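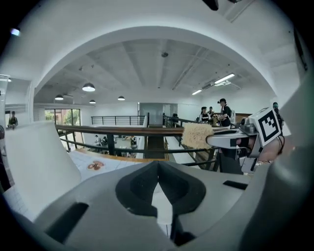 灰色夹爪的近景，右侧夹爪顶上有一块黑白方形标记

上个月又有人在评论区贴那个故事，问我怎么一直不写。说的是Dirnerberg守城：山上的小城被围，城里只剩下101个能拿武器的人，守了11天，外面围着2000名雇佣兵。最后一夜，磨坊主的女儿把全城的羊赶上城墙，羊角上绑了火把，敌军以为援兵到了，天没亮就撤走。

我不写，是因为我不信。既然又被问到，那就把不信的地方摊开来讲，省得以后每次都在评论里重复。

先说羊。角上绑火把吓退敌人，这个桥段读过点古代战史的人都眼熟。汉尼拔用的是牛，田单用的也是牛，牛尾巴上点火。到了Dirnerberg变成羊，大概因为山上养羊的多。一个计策在不同地方各自被人想出来，当然有可能，可是羊这种东西，谁赶过谁知道，平地上都要散，夜里头顶着火，沿着一道窄城墙整整齐齐走一圈？我外婆家养过羊，我小时候负责早上开圈门，对羊的纪律性不抱什么幻想。

再说数字。101这个数字太漂亮了。一百个人加一个领头的，讲故事的人最喜欢这样凑。围城的那边呢，正好2000，一个零头都没有。我不是说古人不会数数，军队发饷总要有名册，可名册上的数字通常难看得很，有病的，有逃的，有冒名领饷的。谁要是给我看一份写着一千八百几十几的饷册，我倒愿意坐下来好好读。

所有中文网页上的版本，我顺着查过去，基本出自同一篇译文，连错字都一样（“磨坊”打成“磨房”，后面还漏了一个句号）。译文没有注明来源。英文那边稍微好一点，多半引一本叫《Ferrand笔记》的东西。Ferrand是谁，说法就乱了：有的说他是随军的书记官，有的说是城里的神父，还有一个网站说他是围城一方的炮手，后来良心不安才写下来。一个人当然可以先当书记官再当神父，只是让他同时待在城墙两边，有点为难他。

我给Armelle Gautier写过邮件，她在整理那一带的教区文书，做了很多年，脾气比我好。她回得很快，也很客气。她的意思是，Ferrand这个名字在她看过的材料里出现过2次，一次是欠酒钱，一次是给孩子办洗礼，都没提打仗。她又补了一句，说没提打仗不等于没打过仗，教区文书本来就不管这个。这话我完全同意，写在这里，免得有人说我只挑对自己有利的引。

至于那本笔记，目前能追到的最早的本子是Burncombe印的一本小册子，薄薄的，给旅行的人在路上看。前言里说原稿“现存于一位绅士的书房”，没有绅士的名字，没有书房的地址。那个年代的出版商很爱写这种话，我见过的少说也有一打，后来真能找到书房的，我一个也想不起来。小册子的后几页是登山路线和旅店价目，Dirnerberg那家旅店排在头一个。广告和正文印在一起，这不能证明正文是编的，但我读的时候心里会打个折扣。

有读者会说，那城墙上的羊头石雕怎么解释？去过的人都拍过照片。石雕我也看过照片，一只角断了，样子挺憨。问题在于它什么时候装上去的。当地的介绍牌写“为纪念守城而立”，不写年份。Clindlow那边也有一个很像的羊头，嵌在羊毛市场的门楣上，跟打仗毫无关系，就是个行会标记，告诉你这里卖羊毛。一个靠羊吃饭的镇子，在门上墙上刻羊头，在我看来用不着有人来围城。先有了羊头，后来的人不记得为什么有，于是补了一个故事给它，这种事在别处见得很多。

磨坊主的女儿没有名字，这一点我也一直不舒服。救了全城的人，故事里给城墙下那条狗起了名字，却不给她起。中文译文后来给她加了个名字叫“安娜”，英文本里没有，法文本里也没有。估计是译者觉得没名字不好写。可以理解，不过现在已经有人在文章里郑重其事地讨论“安娜的军事才能”了。

那么到底有没有围过城？我的看法是，多半有过什么事。Armelle提到有一份减税的请求，说城外的果园被砍光了，磨坊也烧了，请求免掉当年的份额。果园被砍，磨坊被烧，很像有军队路过，住了几天，拿了能拿的东西，走了。这种事在当时平常得很，也倒霉得很，只是不好讲给旅店的客人听。请求书里没有羊。也没有11天，只说“数日”。顺带一提，请求减税的人会把损失往大了写，所以这份东西我也只信一半。

我知道写这种文章不讨好。有位老读者去年就说我专门拆人家的好故事，还问我晚上睡得着吗。睡得着。故事照样可以讲，我侄子睡前听过，听得很高兴，要求把羊换成骆驼。我只是希望写历史专栏的人，在“据记载”三个字后面，能告诉我是哪一本，第几页。

评论里要是有谁手上有Burncombe那本小册子的另一个印次，麻烦告诉我前言有没有改过。我看到的是扫描件，第一页右下角糊了一块，正好是印刷者的名字。Armelle说她六月会再去翻一批没编目的账本，有消息我就更新在这篇后面。

下一篇本来要写盐税，拖了很久，书还堆在椅子上。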